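4.3 Cleaning and re-seating the hand

Plan on 35 minutes for this job the first time you do it. After that you'll be quicker, and you may even come to enjoy it — it's a nice quiet task for the end of a shift. The Fenier hand needs it every 200 hours of running, or sooner if your Zirimero cell handles dusty parts.

Caution: Park the arm and switch off power at the cell cabinet before you put your own fingers anywhere near the hand. Wait 60 seconds for the drives to settle.

1. Wipe the palm side of the hand with a dry, lint-free cloth, working from the wrist out toward the fingertips.

2. Go over each finger with the soft brush from the Parsa service kit. Take your time at the joints, where grit likes to collect, and brush away from the seams.

3. Bend the thumb gently through its travel by hand. You should feel light, even drag all the way. If it catches, stop there and turn to section 4.6.

Note: Please don't oil the joints, however tempting it may be. They are packed for life, and fresh oil only holds the dirt. 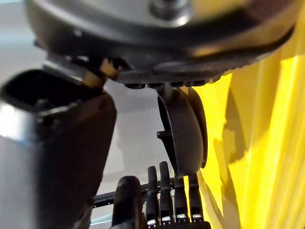

With the cleaning behind you, the rest is mostly checking that everything sits the way it did before you began.

4. Check the mounting screws at the wrist with the short hex key. Snug is plenty.

5. Clear your tools and cloths out of the arm's reach, close the cell door, and switch the power back on.

6. Open the Isitz panel, choose Hand, then Home, and let the fingers open and close 10 times at slow speed. Stay close to the stop button and listen as they go — a steady hum is fine, but a click that comes back on every cycle means a finger needs re-seating.

7. Save the new home position and write the running hours in the cell log.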